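Before You Buy a Laundry Robot: My Budgeting Tips

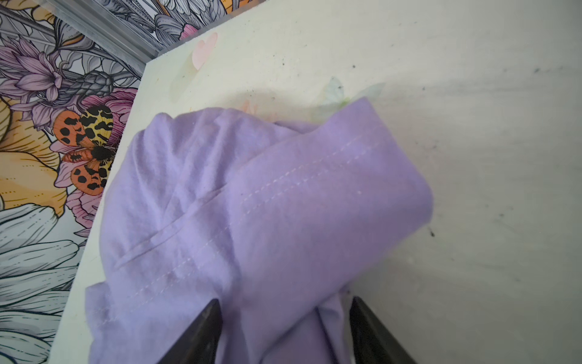 Lavender knit, pinched between the gripper fingers. Soft fabric is the real test.

I get more mail about folding arms than about anything else on this site, and most of it boils down to "which one should I get?" I can't answer that for your house, but I can tell you how I planned for mine and where the money went, because it did not go where I thought it would!

My first tip is to make your budget before you look at a single product page. I did it the other way around. I fell for the Gileck arm in December (the demo video had towels in it, and towels are easy, more on that in a minute) and then tried to build a number that would fit it. My total in the end came to $2,465, and the arm was only part of that. The rest was fingers, a mount, a better table, a power strip with a proper switch, and shipping on all of it. So write down every line, even the dull ones, and leave some room at the bottom for the thing you forgot. Mine was clamps.

Next, sort your laundry before you shop. I mean it. Take one ordinary week of wash and make piles by how the cloth behaves. Towels and dishcloths in one, button shirts in another, and then all the soft knits, which is the pile that will decide what you need. Knits bunch up, they roll at the hem, they slide off the side of the board while you're looking at the other end. If your family lives in T-shirts like mine does, don't pay for a machine that was only ever shown with towels. Ask the seller to run a crumpled knit shirt for you, dropped any old way, and watch the whole thing without cuts.

Fingers matter more than I expected. The wide rubber pads that came in my box were fine on terry and hopeless on thin cotton, so I ordered two sets of narrow tapered ones from Tapsell and kept one in the drawer. Please price the spares before you buy the arm! Some makers sell the tips one pair at a time and some make you buy the whole hand. My neighbor Trí Võ got caught by that with his Jekura and he's still grumpy.

About the table. You want something flat, firm and plain matte if you can get it, and big enough that a sleeve can flop out without landing on the floor. Smudges and specks don't bother me, but a shiny top gave me trouble with glare all winter. A board laid over whatever table you already own is the cheapest way to start. Measure the reach first with the board in place. I lost two inches to the thickness of my clamps and had to shift everything over, which meant drilling new holes, which meant a word with my husband.

If you're thinking of buying used, go and see it run. Miklós Balogh, who fixes sewing machines here in town and has started taking in small arms too, told me to listen at the joints with the room quiet, and to bring my own shirt. Good advice. I looked at 3 used ones that way and walked away from two.

A few odds and ends for your list:

Check what the camera costs to replace, and whether you can do it yourself.
Ask how long the software updates are included. Sakeo bills for theirs by the year, so put that in the yearly column.
Keep one old shirt just for practice, and pick one with visible stitching at the hem so you can tell which way it's lying.
Don't sell the ironing board yet.

I'm pricing a second mount for the mending corner next, and if you've found one that clamps onto a thick tabletop without chewing it up, please leave me a note in the comments.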